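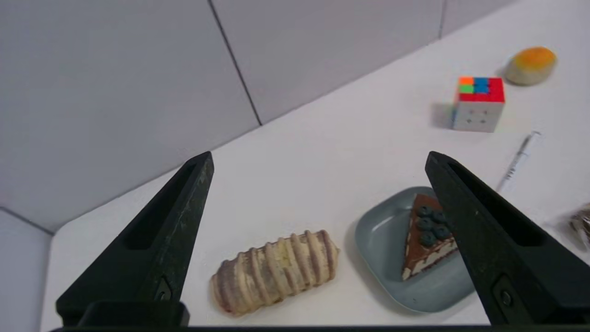

*Striped pastry on the white tabletop.*

**Thursday, ball pressure and wear, second batch**

Started 8:40. Graça had already brought the Bramham balls up from the store and left them by the pump overnight, so they were at room temperature. Eight balls, size 5, four from the old stitched lot and four from the new bonded lot. The league wants a recommendation before the under-16 fixtures start and Abílio would like it to be one page.

Gauge check first. The Belhaj gauge reads low against the reference one, same as last time, 0.02 bar. I have written the correction on tape on the back of it. Please don't peel it off.

All eight set to 0.80 bar corrected, left for an hour, read again:

- S1 0.80
- S2 0.79
- S3 0.80
- S4 0.74
- B1 0.80
- B2 0.80
- B3 0.79
- B4 0.80

S4 is the one Lourenço marked as suspect in the spring. Put it under water and got a slow bubble at the valve, none from the seams. Two drops of valve oil, reinflated, held at 0.80 through lunch. Leaving it in the test but with a note beside its numbers.

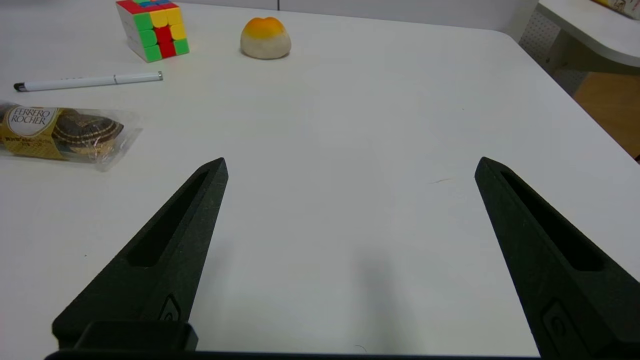 *Reading time: 2 minutes*

**Drum run**

S1, S2, B1 and B2 went into the tumbling drum with the coarse liner. Plan is 3,000 turns each, stopping every 300 to look at the panels and take weight and pressure. The other four are held back for the wet test.

Drum stopped itself at 1,949 turns. Belt had walked to the edge of the pulley and the guard switch tripped. Same fault Sofia wrote up in the last book, and the fix she used (thin washer behind the motor bracket) had worked loose. Put in a thicker washer and a lock nut. Twenty minutes lost. Counter kept its number so I carried on from there instead of starting the set over.

Panels at the stop:

- S1: print mostly gone on two panels, stitching fine
- S2: similar, one thread end showing near the valve, trimmed it
- B1: scuffed all over, print readable
- B2: scuffed, small lift at one panel corner, about what a fingernail would catch

I don't like the corner on B2. It was no bigger at the next stop, or at the end. Lucimara thinks the glue was short there from the factory and that more turns won't tell us much. She may be right. I would still like to see a second one from the same carton before we say anything to the supplier.

Finished at 3:15. Pressure loss over the whole run was 0.03 on S1, 0.04 on S2, 0.01 on both bonded balls. Weights all inside the range, and the stitched ones had picked up a little dust in the seams, which brushed out. 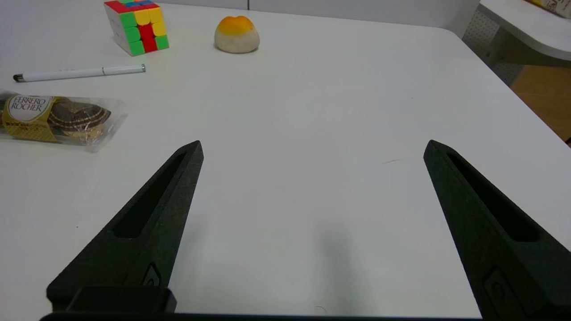
Lallcombe, September

**Rebound, at the Atley ground**

Took S3, S4, B3 and B4 over in the van for the drop test on the real surface. Two meters, steel tape against the post, ten drops a ball, Lourenço reading and me writing. Grass was short and the ground fairly firm. We moved 100 cm along after each ball so as not to keep hitting the same spot.

Averages in cm: S3 71, S4 69, B3 78, B4 77.

The bonded balls bounce higher and the coaches will notice. Whether they mind is another question. Abílio said the younger sides had trouble with a lively ball last season, but that was on the hard pitch and those were overinflated when we checked them. Dropping the bonded ones to 0.75 bar might be enough. Did not have time to try it, light was going.

S4 still at 0.80 when we got back.

To do:

- wet test on the held-back four, tank needs filling the night before
- repeat drops at 0.75 with B3 and B4
- ask Graça for another ball from the B2 carton
- order a drum belt, current one is frayed on the outer edge
- Sofia has the spare needle adapters, get at least two back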